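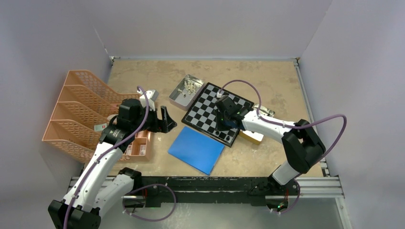
Start with the cables, the second-shift operators at Colthorpe always told new hands, and leave the arms alone until you have looked at every loop. They had reason to say it. Of the stoppages written into the Colthorpe cell log in one long winter, 43 were put down to a cable that had snagged, chafed or been pulled half out of its socket, and in most of them the arm itself had nothing wrong with it at all.

Chapter 6
Looking After a Two-Arm Tabletop Cell

By now you have learned how an arm moves, how it is told to move, and how it knows (more or less) where it is. In this chapter we slow down and spend our time with the humbler business of keeping a small cell in good order from one morning to the next. I have a great fondness for this subject, I admit, and I hope a little of it rubs off on you, for there is real pleasure in walking up to a machine you have cared for and finding it just as it should be!

Our companion for the chapter is a cell of the tabletop kind, with two arms mounted on one rail along the front edge and walls on the other three sides. The chessboard and its pieces are its everyday work. A chess piece is a fine teacher. It is small, it is slippery, it has a narrow neck and a wide foot, and if the gripper comes down even slightly off center the piece will tip over and let you know. Many shops use a machined block for this purpose, and you may well meet one, but the habits you form on a pawn will carry over nicely.

6.1 The morning look

Before you switch anything on, stand at the front of the table and look. Follow each cable with your eyes from the gripper back along the forearm and down to the base. Every loop should have enough slack for the wrist to turn all the way over, and not so much that it can droop and catch on a neighbor. On a walled table, pay special attention to any loop that swings out toward the side, where it can rub on the wall hundreds of times in a shift without anyone hearing it. Students at the Dremham workshop mark such places with a dab of chalk on the wall and check at the end of the day whether the chalk has been wiped away, a trick I have borrowed ever since.

Next, the rail. Both arms take their sense of place from it, so a base that has crept along by the thickness of a coin will put every move out by the same amount. Try each base bolt with the wrench set to the figure in your manual. If one turns, write it down before you tighten it. A bolt that turns once is nothing much, but one that turns every week is telling you something about the rail underneath.

6.2 The table and what sits on it

Trays, boxes and organizers are part of the cell too, and they wander. Someone leans over for a folder, the tray shifts, and the next morning the gripper closes on air. Decide where each thing lives and go over the layout before the first run. The board may sit square to the rail or turned at an angle, whichever suits the job, so long as its position has been taught to the arms as it now lies.

6.3 Checking the fingers

Open each gripper fully and wipe the inside faces of the fingers with a clean, dry cloth. Then run the slow pick test: 100 lifts of the same piece from the same square, at 15 percent of full speed. The Anum test sheet, printed on page 318, has a space for each lift and a wide margin for remarks. Please use the margin. "Piece leaned left on the way up" is worth a good deal more to the next person than a check mark.

Words to know in this chapter: slack, base bolt, taught position, finger face, pick test.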